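第6章 台面的安装、校平与首次运行
Halvorsen 升降桌架 / Grerna 台面 / Midico 控制器

适用范围
本章接续第5章“桌架的组装”。开始之前，两侧立柱、横梁、侧支架和地脚应已装好，横梁锁紧螺钉应处于预紧状态，尚未最终拧紧。如横梁已经拧死，请先退回第5章第四节，将横梁两端的锁紧螺钉各松开一圈，再继续操作。
本章适用于双立柱直桌。转角桌和三立柱桌架的台面安装见附录丙，控制器设置部分与本章通用。
Naltberg 系列旧款桌架的侧支架孔位与现款不同，不得直接套用本章的定位尺寸。旧款用户请先核对附录丁中的孔位图，再决定是否需要换装侧支架。

6.1 安全事项
警告：台面翻转应由两人完成。单人翻转时，台面边缘容易压住手指，也容易使侧支架受到侧向冲击而变形。
警告：在全部接线完成并检查之前，不得将电源线插入墙壁插座。
警告：运行中不得将手、手臂或工具伸入横梁与台面之间，也不得伸入立柱的伸缩节之间。
注意：桌架与台面合计的均布负载上限为 80 千克。该数值包含台面自重，也包含显示器支架、线槽、抽屉等一切固定在台面上的附件。
注意：台面预埋螺母的拧入力矩有限。禁止使用冲击起子。使用充电式起子时，应选用最低的扭力挡位，最后一段用手动工具完成。
注意：儿童和宠物不得停留在安装区域内。

6.2 工具与附件
下列物品随箱附带：
内六角扳手，6 毫米，用于横梁锁紧螺钉及地脚螺栓。
台面螺钉及垫圈，装于标有字母 T 的小袋内。
减振胶垫，背面带胶，与台面螺钉同袋。
自攻螺钉，装于标有字母 K 的小袋内，用于控制器托架和手控器。
理线扣及扎带。
下列物品需自备：
十字起子，长柄和短柄各一把。
水平尺，长度以能够跨过台面宽度的一半为宜。
卷尺、铅笔、美纹纸胶带。
软垫或厚毛毯，面积应大于台面。
小袋中的螺钉有备用件，安装完成后剩余螺钉属正常情况。请将剩余件连同内六角扳手一起放回原袋，用扎带系在横梁内侧，以备日后复紧时使用。

6.3 台面的准备
1. 将软垫平铺在地面上，清除软垫表面的砂粒、木屑和包装钉。
2. 拆开台面外包装。不要用刀片沿箱体中线划开，应从侧边封口处揭起胶带。
3. 将台面正面朝下放在软垫上。保护膜此时不必撕除。
4. 检查底面的预埋螺母。螺母端面应低于板面或与板面平齐。若有螺母高出板面，用平头冲子垫木块轻敲到位。
5. 用卷尺测量两侧孔组的间距，与台面底部标签上的数值核对。
6. 用铅笔在底面标出台面的前边。前边通常是带有倒角标记的一侧；如台面两侧对称，可任选一侧，但需与立柱的控制线出线方向对应。
台面从低温环境搬入室内后，应保持包装状态静置，待温度与室温一致后再拆封。静置期间台面应平放，不得倚墙斜立。
说明：台面在静置后仍有轻微翘曲属于材料的正常表现。拧紧台面螺钉后，侧支架会将其拉平。若将台面正面朝下放置后，四角中有一角明显离开软垫，且用手按压不能复位，应停止安装并联系供货方。

6.4 粘贴减振胶垫
1. 用干布擦拭侧支架和横梁的上表面，去除油膜。
2. 将胶垫对准支架上的长圆孔，胶垫中心孔与长圆孔的中点重合。
3. 揭去背胶，按压到位。
4. 横梁中段的胶垫不带孔，直接贴在横梁上表面的凹印处。
胶垫贴歪后不要强行撕下重贴，背胶只能使用一次。偏差不影响螺钉穿过时，可以保留。偏差较大时，使用同袋内的备用胶垫。
不使用胶垫直接安装台面，升降时的电机噪声会传到台面上，台面放置玻璃器皿时尤为明显。由此产生的噪声不在保修范围内。

6.5 桌架就位
1. 由两人将桌架翻转，使侧支架朝下，轻放在台面底面上。搬动时握住立柱外管，不得握住横梁中段。
2. 移动桌架，使桌架中线与台面中线重合。
3. 测量侧支架前端到台面前边的距离，左右应一致。出厂推荐值为 84 毫米。
4. 测量侧支架后端到台面后边的距离。该尺寸随台面深度变化，不作规定，左右一致即可。
5. 调整横梁伸出量，使侧支架的长圆孔对准预埋螺母。
6. 在侧支架四周贴美纹纸胶带作为定位标记。
如需在台面后边夹装显示器支架，请先测量夹座的深度，确认夹座不会与侧支架后端相碰。相碰时，可将桌架整体前移，但前移后侧支架前端到台面前边的距离不得小于推荐值的一半。
若台面没有预埋螺母，或使用自购台面，按以下方式处理：以就位后的长圆孔中点为准，用铅笔划线，再钻引导孔。钻头上应缠胶带作深度标记。引导孔的深度不得超过台面厚度的三分之二。自购台面的厚度不足时，螺钉可能穿透正面，此时应更换短螺钉，不得用叠加垫圈的办法代替。
自购台面的尺寸应落在桌架铭牌标示的范围之内。台面过深时，前边受压会使立柱承受较大的弯矩，升降时可能出现卡滞。石材和玻璃台面不得用螺钉固定，处理方法见附录戊。

6.6 固定台面
1. 在每颗台面螺钉上套入垫圈。
2. 将螺钉从侧支架一侧穿入，用手旋入预埋螺母，直到螺钉头接触垫圈。所有螺钉都应先用手旋入。
3. 如有某颗螺钉不能用手旋入，不得用工具强拧。松开相邻螺钉，微调桌架位置后重试。
4. 按对角顺序分两遍拧紧。第一遍拧至胶垫开始受压，第二遍拧至胶垫边缘略微鼓出。
5. 最后拧紧横梁锁紧螺钉，使用 6 毫米内六角扳手，先中间，后两端。
6. 揭去定位用的美纹纸胶带。
胶垫压得过死会失去减振作用，也会使预埋螺母松脱。判断时以胶垫边缘的形状为准，不以手感为准。
横梁锁紧螺钉必须在台面螺钉之后拧紧。顺序颠倒时，两侧立柱会被台面孔距强行拉偏，立柱不再平行。出现这种情况后，控制器通常会在升降过程中报过载，而在空载时又可能不报，排查起来较为费时。已经颠倒的，将横梁锁紧螺钉全部松开，轻晃立柱使其自然归位，再重新拧紧。

6.7 台面正面的检查与清洁
台面正面的检查可以在翻转之前进行，也可以在翻转之后进行。两人操作时，建议将台面连同桌架侧立，一人扶持，另一人检查。侧立时间不宜过长，地脚一端不得悬空。
揭除保护膜时，从一角开始，沿板面方向缓慢拉起，拉起角度越小，残胶越少。残胶用中性清洁剂和软布去除。禁止使用丙酮、香蕉水及含磨料的膏剂。浅色哑光面板对磨料尤其敏感，擦拭后会出现局部发亮，发亮区域无法恢复。
检查应在散射光下进行。直射灯光下，哑光面会呈现由深到浅的过渡，容易被误认为色差。变换观察方向后，如深浅区域随之移动，即为光线所致。
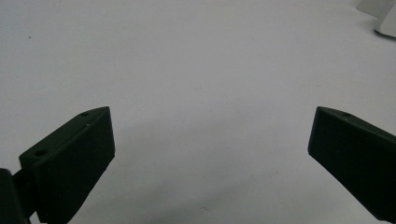
Nosipho Matlala：按这一节做完以后，我的台面靠后边还是有一条细长的发亮痕迹，换了几个方向看都在原位。后来查到是第一次擦残胶时用了厨房去污膏。建议把“禁止使用含磨料的膏剂”移到最前面，放进安全事项里。很多人拆完膜顺手就擦了，不会先读到这一段。

编者答复：意见已收到。下一版将在6.1节中增加清洁剂的注意事项，本节原文保留。对已经形成的发亮痕迹，没有可靠的修复办法，不建议用抛光膏将整块台面擦成同样的光泽。

保护膜揭除后，台面在首次使用前应静置通风。静置期间不要铺设桌垫。桌垫中的增塑剂可能在面层上留下印痕，使用透明软质桌垫时应定期掀开检查。
日常清洁用微湿的软布，顺一个方向擦拭，再用干布收干。液体洒落后应及时擦去，尤其是封边接缝处。封边受潮后会鼓起，鼓起的封边不得用熨斗加热压平。
钢笔水、印台油和含色素的饮料在哑光面上渗入较快。擦拭时由外向内收拢，不要反复来回涂抹。

6.8 控制器与手控器
本节操作在台面正面朝下时进行。如已经翻转，可在桌下作业，但需注意自攻螺钉的碎屑会落入眼睛，应佩戴护目镜。
1. 将控制器托架放在横梁与台面后边之间，插口朝向桌子中线。
2. 以托架孔为准划线，用 K 袋中的自攻螺钉固定托架。
3. 将控制器推入托架，听到卡扣到位的声音后，向外轻拉确认。
4. 将手控器放在台面前边的左侧或右侧，面板前缘与台面前边平齐或略微缩进。
5. 用自攻螺钉固定手控器。
6. 将手控器的插头插入控制器上标有 HS 的插口。
7. 将左立柱的电机线插入标有 M1 的插口，右立柱的电机线插入标有 M2 的插口。
8. 将电源线插入控制器。电源线的墙壁一端暂不插入。
插头带有防反插筋，插入时不需要用力。插不进时先检查方向，不得削去防反插筋。
M1 与 M2 接反不会损坏设备，但故障代码中的左右立柱会与实际相反。已经接反且不便改动的，请在控制器外壳上作出标记。
控制器上标有 EXT 的插口供选配附件使用。未使用附件时，应保留出厂时的防尘塞。
控制器不得用双面胶代替托架固定。控制器在连续工作时会发热，双面胶受热后强度下降，控制器坠落可能扯断电机线。

6.9 理线
理线扣沿横梁内侧粘贴。电机线从立柱出线口引出后，应先留出一个松弛的弯，再进入第一个理线扣。
从墙壁插座到控制器的电源线，必须满足桌面升到最高位置时仍有余量。最高位置为 133 厘米，测量基准为地面至台面上表面。计算电源线余量时，应从插座位置量起，沿线缆的实际走向测量，不能按直线距离估算。
显示器线、网线等用户自有线缆，应集中从一处下垂到地面。在立柱外侧绑扎线缆时，绑扎点只能设在立柱的外管上。绑扎点设在内管上，线缆会在下降时被卷入伸缩节。
多位插座应固定在台面下方，随台面升降。多位插座放在地面上时，每台设备都需要单独留出升降余量，线缆数量较多时容易缠绕。
扎带剪断后的尖头应朝向横梁一侧。
理线完成后，用手沿每一条线缆从头到尾走一遍，确认没有线缆经过螺钉尖端、托架锐边或立柱顶部的缝隙。

6.10 翻转
1. 清除周围杂物，预留翻转空间。
2. 两人分别站在台面的两个短边外侧。
3. 一手握住台面边缘，另一手握住立柱外管，同时抬起。
4. 先将桌子转为侧立，台面后边朝下并落在软垫上，停稳。
5. 继续转动，使地脚落地。
6. 抽走软垫。
不得以地脚一端作为支点撬起桌子。地脚与立柱的连接螺栓不能承受这一方向的冲击。
不得握住手控器或线缆搬动桌子。
翻转之后，如需移动位置，应两人抬起搬运。在地面上拖行会使地脚的调节螺杆弯曲。带脚轮的桌架可以推行，但应先将桌面降到最低，并取下台面上的重物。

6.11 校平
校平应在桌子的最终使用位置进行。移动位置后需要重新校平。
1. 将水平尺沿台面长边方向放置，读取气泡位置。
2. 转动地脚下方的调节脚，抬高较低的一侧。
3. 将水平尺沿台面短边方向放置，重复上述操作。
4. 用手按压台面的四角，检查是否晃动。
5. 拧紧调节脚的锁紧螺母。
调节脚的伸出量应尽可能小。地面高差较大时，优先更换放置位置，其次在地脚下垫入硬质垫板。不得使用折叠的纸板、泡沫或地毯边角料。
放在地毯上的桌子，地毯会在使用中继续压实。首次校平后应隔一段时间复查，复查时先清空台面。
两侧立柱高度不一致引起的倾斜，不能用调节脚修正。辨别方法是将桌面降到最低再升高，观察气泡位置是否变化。有变化的，先执行6.12节的复位操作，再回到本节重新校平。
Abelardo Palma 在来信中问，旧楼地板中间下陷，四个调节脚中有一个总是踩不实，能否将该脚拆除。不能拆除。应将该脚旋出至刚好接触地面，再将其余各脚逐一微调，最后统一锁紧。

6.12 首次通电与复位
首次通电前，台面上不应放置物品。桌面上方和下方的升降行程内不应有窗台、搁板、抽屉柜或椅子扶手。
1. 将电源线插入墙壁插座。
2. 手控器显示屏应点亮。显示 rst 或三条横线均属正常，表示控制器尚未获得立柱的零点位置。
3. 按住下降键不放。桌面缓慢下降至最低点，停顿，略微回升后停止。
4. 松开下降键。
5. 再次按住下降键，直到显示屏出现高度数字。
6. 用卷尺测量台面上表面到地面的实际高度，与显示值比较。
7. 两者不一致时，按6.13节修正显示值。
复位过程中松开按键，桌面会立即停止，需从第3步重新开始。
复位过程的速度低于正常升降速度，此为设计如此。
复位时如听到连续的咔嗒声，应立即松开按键并拔下电源线，检查横梁锁紧螺钉和立柱平行度。
更换控制器、更换立柱、插拔过电机线，或长时间断电之后，均需执行一次复位。

6.13 高度显示值的修正
Midico 控制器出厂时按标准台面厚度设定显示值。使用其他厚度的台面时，显示值与实际高度之间会有固定偏差。
1. 将桌面降到最低点。
2. 同时按住上升键和下降键，直到显示屏数字闪烁。
3. 用上升键或下降键将数字调整为实测高度。
4. 停止按键，等待数字停止闪烁，设定即被保存。
修正显示值不会改变桌面的实际行程。桌架能够达到的最高和最低位置由立柱决定。
单位在厘米与英寸之间切换的方法，见手控器背面的标签。切换单位后，已保存的记忆位置仍然有效。

6.14 记忆位置与行程限位
保存记忆位置：将桌面移动到所需高度，按下 S 键，在显示屏闪烁期间按下一个数字键。
调用记忆位置：按下相应的数字键。桌面自动移动，途中按任意键即停止。
自动移动功能可以关闭，改为按住数字键才移动。有儿童的场所应当关闭自动移动。设置方法为：按住 S 键，待显示屏出现 A1 后，按下降键切换为 A0，再按 S 键确认。
设置上限位：将桌面移动到所需的上限，同时按住 S 键和上升键，直到听到一声提示音。
设置下限位：将桌面移动到所需的下限，同时按住 S 键和下降键，直到听到一声提示音。
桌下有抽屉柜或暖气片时，应设置下限位。桌面上方有搁板时，应设置上限位，上限位的高度应按台面上最高的物品计算。
清除限位的方法与设置相同，但需在桌面位于该限位处时操作。执行复位后，限位设置会被清除，需重新设置；记忆位置不受影响。

6.15 防碰撞灵敏度
控制器通过电机电流的变化判断碰撞。检测到碰撞后，桌面停止并向反方向移动一小段距离。
灵敏度分为高、中、低三挡，出厂设定为中。
台面负载较重且分布不均时，高挡可能产生误判。出现误判时，先调整物品的摆放，使左右负载接近，再考虑降低挡位。
防碰撞功能对柔软物体的反应较迟，对缓慢夹紧的情况可能不作反应。该功能不能代替操作者的观察，也不能作为降低6.1节安全要求的理由。
测试防碰撞功能时，在行程内放置一块硬质泡沫，以中速下降接触。不得用手或身体的任何部位测试。

6.16 工作制
电机为短时工作制。连续升降两分钟后，应停歇十八分钟。超过时，控制器进入热保护，显示 HOT，所有按键无效。
进入热保护后，不需要拔下电源线。冷却后显示自动恢复。
装配和调试时反复升降，容易触发热保护。建议将6.12节至6.15节的操作连贯安排，减少空行程。
Soledad Bustos 提到，她在午后调试时触发热保护，拔插电源之后依旧显示 HOT，怀疑控制器损坏。热保护的计时在断电期间不累计，重新插电后会从头计算，因此拔插电源只会延长等待时间。

6.17 首次加载
1. 先在台面上放置较轻的物品，全行程升降一次。
2. 确认无异响、无卡滞后，放置其余物品。
3. 再次全行程升降，观察线缆是否被拉紧。
4. 将桌面停在常用高度，检查显示器支架的夹座是否松动。
重物应放在靠近立柱的位置。不得将重物集中放在台面前边中央。
不得坐在或站在台面上。不得用桌子升降人员。
台面上放置盛有液体的容器时，升降前应加盖或移开。

6.18 故障代码
E01：左立柱电机线未接通。断电后检查 M1 插口。
E02：右立柱电机线未接通。断电后检查 M2 插口。
E03：左立柱过载。减轻负载，检查左侧立柱是否受到侧向拉力。
E04：右立柱过载。减轻负载，检查右侧立柱是否受到侧向拉力。
E05：两侧立柱高度差超出允许范围。执行复位。
E06：控制器内部通信错误。断电，等显示屏完全熄灭后重新通电，执行复位。
E07：供电电压异常。将电源线直接插入墙壁插座，不经过延长线，再次测试。
HOT：热保护。见6.16节。
LOC：按键锁定。按住 S 键至显示恢复。
同一代码在复位后再次出现时，不要反复复位。记录代码、出现时的桌面高度和升降方向，连同控制器铭牌上的序列号一并提供给售后部门。
显示屏不亮时，先确认插座有电，再检查 HS 插头。两者均正常的，更换手控器测试。

6.19 无代码的异常现象
桌面在升高后晃动加大。立柱伸出越多，晃动幅度越大，轻微晃动属正常。如晃动明显，按以下顺序检查：调节脚是否踩实，地脚螺栓，横梁锁紧螺钉，台面螺钉。
升降时有摩擦声。检查立柱内管表面是否粘有胶带或纸屑。不得自行向伸缩节内加注润滑油。立柱出厂时已加注润滑脂，普通机油会将其稀释。
停止后桌面轻微下沉。卸去负载后仍然下沉的，应停止使用并联系售后部门。
升降时台面发出短促的响声。多为台面螺钉未压紧胶垫，或垫圈漏装。
显示高度正常，但桌面左右不平。见6.11节末段的辨别方法。
Hussam Ghanem 报告，桌面每次经过同一高度都会停顿一下，不报代码，换过控制器也没有改善。经核对，停顿位置正好是网线被拉直的高度，网线另一端固定在墙面线盒上。加长网线后现象消失。遇到停顿位置固定的情况，应先检查所有连接到墙面和地面的线缆，再检查立柱。

6.20 复紧
台面螺钉和横梁锁紧螺钉应在使用一个月后复紧一次，以后每半年检查一次。
复紧时桌面应降到最低，台面上的重物应取下。
台面螺钉复紧时只需恢复胶垫边缘的鼓出状态。预埋螺母随螺钉一起转动的，表明螺母已经松脱，应取出螺钉，在相邻的长圆孔位置重新钻引导孔，改用木螺钉固定。不得向松脱的螺母孔内灌注热熔胶。
复紧后应全行程升降一次。

6.21 拆卸与搬迁
1. 将桌面降到最低，拔下电源线。
2. 取下台面上的全部物品和夹装附件。
3. 拔下电机线和手控器插头，将插头用胶带固定在横梁上。
4. 翻转桌子，步骤与6.10节相反。
5. 松开台面螺钉，取下台面。
6. 如只在同一楼层内搬移，桌架可以不拆。
台面重新安装时，应使用新的减振胶垫。旧胶垫已有压痕，复用后压紧量不足。
桌架长期存放时，立柱应处于完全缩回的状态，平放，不得竖立堆叠。存放环境应干燥。
控制器和手控器应装入原包装，与桌架分开存放。

6.22 安装记录
建议在本页留存以下内容：控制器序列号，立柱序列号，台面标签号，侧支架前端到台面前边的实测距离，通电后的实测最低高度，防碰撞挡位，限位高度，首次复紧的月份。
安装人与复核人应为两人。复核人逐项核对6.6节、6.8节和6.9节后签名。
本章文字校订：Sinéad Mac Giolla。
抽屉、线槽和显示器支架的安装见第7章。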